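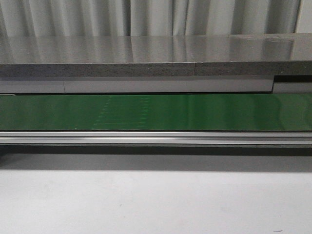

4. Setting up the moving-belt pick trial

4.1 Purpose

This section covers preparation of the Gramosik station for the moving-belt pick trial. The trial compares two ways of estimating belt speed: the encoder method, which reads the drive shaft, and the optical method, which tracks the belt surface through the fixed camera. Both feed the same grasp planner. Complete section 3 (arm homing and joint limits) before starting.

4.2 Before you start

You will need:
Delleo calibration plate and its case
Clomine planner, configuration file for this station
16 test blocks from the standard set
Lint-free cloth
Steel rule

CAUTION: Isolate the belt drive before reaching over the rail. The stop button on the controller halts the belt but does not remove power from the drive.

4.3 Clearing and recording the background

The optical method subtracts a stored background from every live image. An object left in view during recording becomes part of the background and will be ignored by the planner for the whole session.

1. Park the arm in the rest position, outside the camera view.
2. Remove all blocks and tools from the belt and the surfaces on either side of it.
3. Wipe the belt along its length with the dry cloth. Do not use solvent.
4. Close the curtain behind the station fully.
5. Switch on the room lights and leave them for 5 minutes.
6. In Clomine, open Background and select Record. The planner stores 287 images and computes a mean and a variance for each pixel.
7. Inspect the variance map. The belt region should be uniformly dark. Bright patches mean that the lighting changed during recording. Repeat from step 5.

Note: The polished worktop behind the belt reflects the curtain. Movement of the curtain appears twice in the variance map, once directly and once in the worktop. Keep the room door shut while recording.

Note: Small marks on the white surface in front of the rail need not be removed. They lie outside the region of interest and have no effect on the speed estimate.

4.4 Setting the region of interest

1. Select Region, then Draw.
2. Place the upper boundary on the belt, just below the shadow line under the grey metal strip.
3. Place the lower boundary just above the bright lip of the aluminium rail.
4. Extend both boundaries to the left and right limits of the view.
5. Select Save. The file name must end in the session number.

CAUTION: Do not include the rail in the region. Its ridges run parallel to the direction of travel and give the tracker no usable motion, but they do raise the confidence score. A session recorded in this way will look sound and must be discarded.

4.5 Belt markings and glare

The optical tracker needs some texture on the belt. Faint lines are sufficient if they remain visible at the trial speed. On glossy belts the tracker may lock on to a highlight, which stays still while the belt moves, and report a speed close to zero.

1. Start the belt at the lowest setting.
2. Open Tracker, then Show vectors.
3. Check that the vectors point in the direction of travel across the whole region. Vectors of near-zero length over a bright area indicate glare.
4. If glare is present, lower the lamp output by one step and repeat section 4.3 in full. Do not reuse the earlier background.
5. Stop the belt.

4.6 Checking the two estimates

1. Lay the Delleo plate flat on the belt and run the plate routine at the lowest setting.
2. Compare the encoder and optical readings in the Esposito log viewer.
3. Repeat for each of the 13 speed settings.
4. Remove the plate and return it to its case.

In the April trials the optical estimate agreed with the encoder at low settings and fell behind it when the belt was carrying a full load. Slip at the drive roller was the cause: the encoder counted shaft turns that had not moved the belt. Where the two readings differ under load, use the optical value for grasp timing and enter the difference in the session log.

Continue with section 5, Loading the test blocks.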